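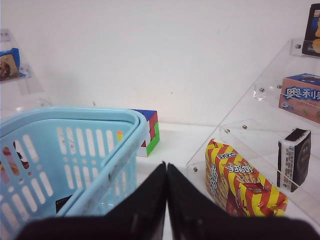 Obi Street Block Association
Minutes, August 2018 meeting
Back room at Fillon, taken by Nkechi Nwosu

Hi neighbors! I'm doing the minutes again, so if you hate how I write them, come to the next meeting and grab the notebook before I do. I wrote most of this the same night and filled in the money part after Uwe sent me his sheet.

Present: Osaze Omoregie (chair), Dong-geon Ki, Olanrewaju Nwankwo, Uwe Vogler, me, and a good crowd from both sides of the street. Apologies from the Wakero building, who had a leak and were all upstairs with towels.

We started late because the key to the back room was on a different key ring than last time. Osaze opened with the July minutes. Uwe wanted it noted that he did not "storm out" in July, he went to move his car. Noted! With that change the July minutes were approved.

1. Street party, how did it go

Really well, I thought, and most people in the room said the same. Olanrewaju had the sign-in sheet from the tent and we had 49 households put their names down, which made Osaze very happy (he'd been worried all spring that people would stay in because of the heat). The band was loud. A few people thought too loud, one person thought they should have gone on longer, and that person was Dong-geon, whose cousin plays the drums.

Things people said, in no order: the tables from the school wobble and we should ask for the other ones. The kids' chalk race should be earlier in the day. Somebody parked in the closed part overnight and we couldn't find out who, so next year the paper notices go on windshields two days before instead of one. The lemonade ran out by three. I'd like it written down that I asked for a second cooler in the planning meeting and was told one was plenty.

There was a longer talk about trash than I expected. Cluvum picked up the big bins the next morning as promised, but the small bins by the corner were left standing, and two of us ended up hauling them over to the alley. Dong-geon will call Cluvum and ask if the corner is part of what we pay for. If it isn't, we'd like to know what it would cost.

2. Money

Uwe went through his sheet. We had $3,487 in the account before the party. The party cost us $474 after the raffle money came in, so we're in fine shape, better than last year anyway. He's still waiting on receipts from two people, and he looked right at me when he said it. Mine are in the glove box, Uwe, I promise.

Olanrewaju asked if we could put some of the money toward planting around the street trees in the fall. Everybody liked the idea, but it got a bit tangled because we don't know if the city lets us dig there. He's going to ask, and he'll bring prices for mulch and bulbs next time. I'd love daffodils. Somebody behind me said squirrels eat daffodils and somebody else said no, that's tulips, and this went on for a while.

3. Speed bumps

Still no answer from the city. Osaze has written to them twice and read us his second letter, which was very polite, more polite than I'd have been! We agreed to collect signatures this time and send those along with a third letter. The sheet will be at the counter at Fillon and there will be another one in the Wakero lobby. Please sign one of them, only one, with your house number next to your name.

A woman from the far end (sorry, I didn't catch your name, please tell me and I'll fix it) said the trouble is mostly in the morning with cars cutting through to skip the light. She'd rather see the street made one-way. Uwe is against that, strongly. We didn't vote and it goes back on the list for next time.

4. Snacks for the meetings

You'd think this would be quick. Dong-geon has been paying for the snacks himself since spring and doesn't want to ask for the money back, but we all felt that isn't fair. After some back and forth we voted to give the snack person up to five dollars a meeting... no wait, I have to correct myself, that was the first suggestion and it got laughed down. What passed was that the snack person brings a receipt and Uwe pays it, as long as it's reasonable. All in favor, no one against.

We also want a mix of salty and sweet, and something without nuts on the table every time, with the label kept so people can check it. Olanrewaju likes anything crunchy. I like anything somebody else had to carry.
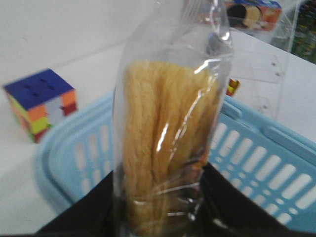
Item 4: crunchy snack sticks in a clear bag.

Olanrewaju takes over snacks from Dong-geon starting next meeting. Thank you, Dong-geon, you fed us very well and we ate like wolves.

5. Anything else

The lending shelf is getting messy again. If you borrow the long ladder, please write your name on the card. It's been gone since before the party and we'd all like to see it again.

Osaze reminded us that the chair job is up in the fall. He's willing to go one more year, but he'd be glad if somebody else wanted it, and he said that twice. No hands went up, though I saw a couple of people thinking.

Uwe found a child's blue sweater after the party, and it's hanging in his front hall. Ring the bell if it's yours.

To do before next time:
Dong-geon: call Cluvum about the corner bins
Olanrewaju: ask the city about planting, get prices, snacks
Osaze: third letter, print the signature sheets
Uwe: pay back whoever still needs paying back
Me: receipts (yes, yes), and ask the school about the better tables

We finished a little after nine and stacked the chairs. The next meeting is in the same room, and I'll tape the date to the door at Fillon once Osaze confirms it with them.

Nkechi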